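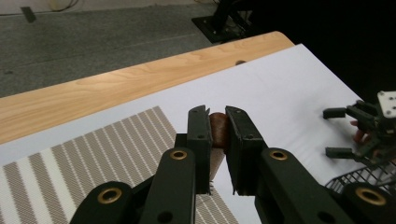

Small, brown and rounded, held upright.

The drawer to the left of the stove

2020-04-06

I have had a junk drawer in every place I have lived. The one in the apartment in Rundbridge was under the microwave and stuck when it rained. The one in this house is to the left of the stove, and it is deeper than it needs to be. Over the past couple of weeks, with more time at home than usual, I emptied it, sorted it and put most of it back.

I started because I couldn't find the tape measure. I knew it was in there. I took out the batteries, the takeout menus and the flashlight, and then I had half of it on the counter anyway, so I took out the rest.

The top layer is things I use. Scissors, tape, two pens that work, the lighter for the candles. Under that are things I used once and might use again, such as the little key that bleeds the radiators and the bag of picture hooks. The bottom layer is the part I had not seen in years. Rubber bands that had gone sticky and fused to the drawer liner. A doorstop. A bundle of keys from Rundbridge that should have gone back to the landlord. The allen wrench from the Rornholm bookcase, and then the same allen wrench from the other Rornholm bookcase.

My parents' junk drawer was in the dining room, in a sideboard that came from my grandparents' house in Delent. They lived at 134 on a long street near the rail yard, and the sideboard stood in the same spot against the same wall for 40 years. When it came to us the drawer came with it, still full. My mother moved a few things over to make room for our stuff and left the rest. So as a kid I was digging past my grandfather's fuses and collar stays to get to the playing cards. I didn't think that was odd. I thought it was what drawers had in them.

I still have some of those things. There is a brass hinge with no screws, and a wooden spool with gray thread on it that breaks if you pull. There is a tin with a picture of a lighthouse on the lid. It had washers in it when I was a kid and it has washers in it now, though I have added some. The tin has been through three houses and has had washers in it the whole time.

I tried to have rules. The first rule was that if I couldn't name the thing, it would go. That lasted a few minutes. I can't name the white plastic clip that I am fairly sure belongs to the dishwasher, and the dishwasher works without it, but I have thrown out a clip like that before. It was in Rundbridge and it was for the window blind. I found out what it was for the next morning, when the blind came down on the cereal.

The second rule was that anything I had not used in a year would go. That one would have cost me the radiator key, the spare bulb for the oven, and the corkscrew, which I had honestly forgotten I owned. It would also have cost me the lighthouse tin. I dropped the second rule too.

What I did in the end was make two piles, keep and not keep, and go by how I felt when I picked a thing up. The not keep pile was mostly dead batteries, menus from places that have closed, rubber bands and packets of soy sauce. There was a phone charger for a phone I had in college. There was a warranty card for a Koo toaster that I gave to my sister before she moved 400 miles away, so if it breaks she will have to manage without the card.

The keep pile was a lot bigger. I washed the drawer with dish soap and scraped the liner off with a putty knife, which took longer than the sorting did. I had wanted to buy one of those bamboo inserts with the compartments, but it isn't a good time to be going out for a bamboo insert. I used shoebox lids and the bottom of an egg carton instead. The egg carton holds the small stuff, meaning screws, fuses, picture hooks, and the clip. I cut one shoebox lid down so that the drawer would close over it – it stood a little too high at the back – and taped the cut end.

It looks all right. The tape measure turned out to be in the hall closet, on the shelf with the light bulbs, where I had put it in September when I measured for the curtains. I still haven't bought the curtains.

I have been thinking about the keys. There are four rooms and a basement in this house and none of those keys fit anything in it. One is small and flat and probably goes to a suitcase. I have no suitcase with a lock. I put them in an envelope and wrote "keys, not ours" on the front, and then the envelope went back in the drawer, at the bottom. If my old landlord reads this, I can mail yours to you. I don't know which one it is, so you would be getting all of them.

I called my mother that evening and asked whether she remembered where the lighthouse tin came from. She said it had cookies in it once, before she was married, and that they weren't very good. She wanted to know whether I still had the brass hinge. I said I did. She said it was off a cabinet door in the house in Delent and that the other hinge was in her drawer, along with the screws.

She offered to send them. I told her to hang on to them for now, as I don't have the cabinet. I have moved the hinge to the egg carton.

Next is the cupboard over the fridge. I need to borrow a taller stepladder before I can get at the back of it, so that one will wait a while.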